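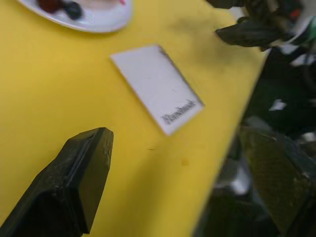 Yellow table at the open day, with the gripper, the card and the plate of fruit

Community Help > Robots and Automation > Events and open days

What should I expect at a robot demonstration for beginners?

Asked 21 January 2025

Hello all. My local makers' group is planning a trip to the open day at the Drovine workshop in Clanthorpe this April, and I've somehow ended up being the person who answers everyone's questions, which is a bit of a worry as I've never been to one of these myself! There are 9 of us going, mostly retired, plus two grandchildren who are mad keen on anything with a motor in it.

I found the picture on the page about their last open day and it has rather got me hooked. I like that it's all ordinary stuff, a yellow table with a plate and a white card lying on it, and plants at the side. I had been expecting something more like a car factory. But I can't work out from one picture what we'd be watching. Is it picking up the card? Is it going to do something with the fruit? There is printing on the card but it's too blurry for me to read, so no clues there.

So what I would like to know is, how long does a demonstration like this usually last, do they let visitors have a go, and is there anything we should ask beforehand? One of our party uses a wheelchair and another is quite hard of hearing, if that changes the advice. Thank you in advance, and sorry for the ramble.

3 answers

Answer 1 (marked as helpful)

What a lovely outing, I'm quite envious. I haven't been to the Clanthorpe one but I have been to the open days at Grutolberg for the last few years, and I help on the door there now, so I can tell you how ours run and you can check the rest with Drovine.

As for the picture, I couldn't swear to which thing it was going for either. The gripper finger is nearer to the card than to the plate, so the card would be my guess, but there's still a clear bit of table in between. I will say that a flat card is a much harder job than people think. A berry has sides you can get hold of (though you can squash it, of course), while a card lying flat gives you next to nothing. Ours tends to slide a card to the edge of the table and pinch it there. If you see them try one, watch the fingertips and don't bother so much with the arm.

Our demonstrations are six minutes or so each, with plenty of gaps while somebody resets the table. Do warn the grandchildren that it's slow – slower than the films you see online, which are very often speeded up. It also misses quite a lot, and to my mind the misses are the best part of the afternoon. Ask the operator what went wrong, they love being asked.

Having a go depends on the place. We have a practice arm that visitors can steer by hand, for children too if there's a grown-up next to them, but the main one stays behind a line on the floor.

For your friend in the wheelchair, ring ahead and ask how high the table is and whether there's a screen showing the gripper's own view. That screen is a godsend, as the arm gets in the way of everything from the front. For hearing, ask for the earliest slot. By mid-afternoon our hall is one big echo and I can barely hear myself. And 9 is a good size, but I'd still split into 2 groups if they'll let you.

Answer 2

Went to the Fleury one. Good but packed, they said 3000 people came through over the weekend. Take sandwiches, the queue for the cafe was dreadful. Parking fine if you're early.

Answer 3

Just adding to the first answer, which is very thorough. If your group likes to know how things work, ask whether the robot is moving by itself or whether a person is driving it from somewhere off to the side. Both are perfectly respectable and both are worth watching, but our lot spent a whole coach journey home arguing over which one we'd seen, and it would have taken a moment to ask. I'd also write your questions down on the way. I had a dozen good ones in my head and came away having asked about the paint.

Comment from the person who asked

Thank you, all of you! I've rung and left a message about the table height and the screen, and I'll put sandwiches on the list.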